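Resealable bags and moisture: notes from the flour shelf

I store most dry goods in zip bags inside a steel cupboard, and for years I assumed the closure was the weak point. In February I started weighing things to find out. The scale is a Talebi kitchen model that reads to a tenth of a gram. Each bag held 300 g of plain flour, pressed flat, closed and left on the same shelf above the kettle.

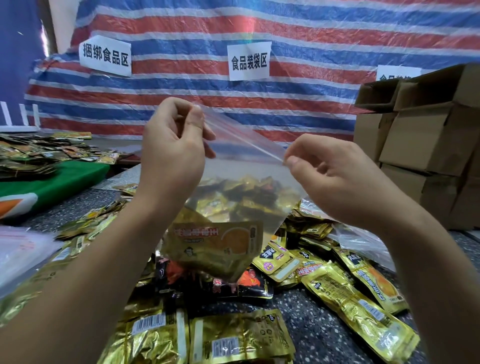
Film thickness matters more than I had expected. The Stemari bags are thin and crease at the corners, and the creases are where I would look first for pinholes. A clear zip-lock bag being held open by both sides, with gold packets in the bottom of it, is a different case: the packets are a wrapper of their own, and the outer bag mainly keeps them together. Flour has only the one layer. After 3 weeks the Stemari bags had gained more weight than the Likuvix ones, which are stiffer and have a double track.

Headspace was the second variable. I squeezed out as much air as I could from half of the bags and left the rest puffed up. The difference was within the error of the scale, so I have stopped bothering. 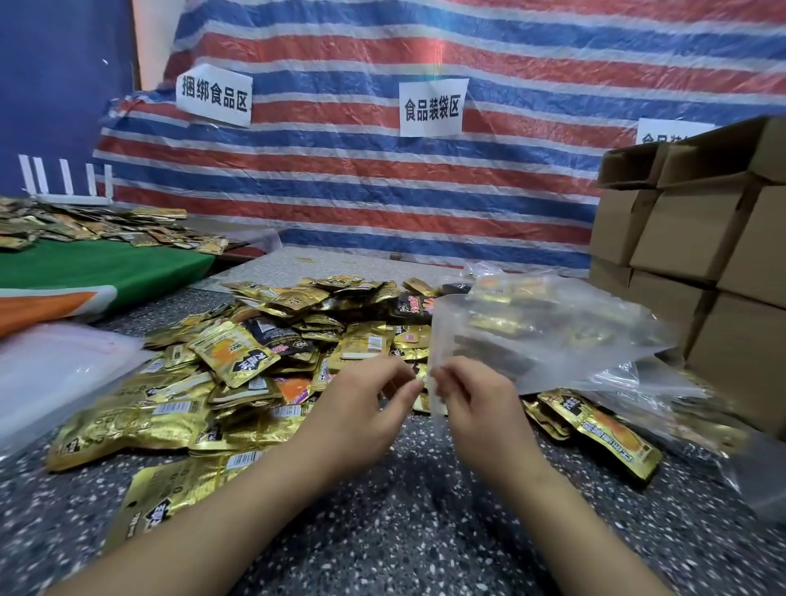
Photo: Nuria Birhane

Closure technique did show up in the numbers. Flour dust in the track holds it open by a hair. Wipe the track with a dry cloth, then close from one end to the other and run a thumbnail back along it.

Still to do: rice, and the Volis jars with new gaskets.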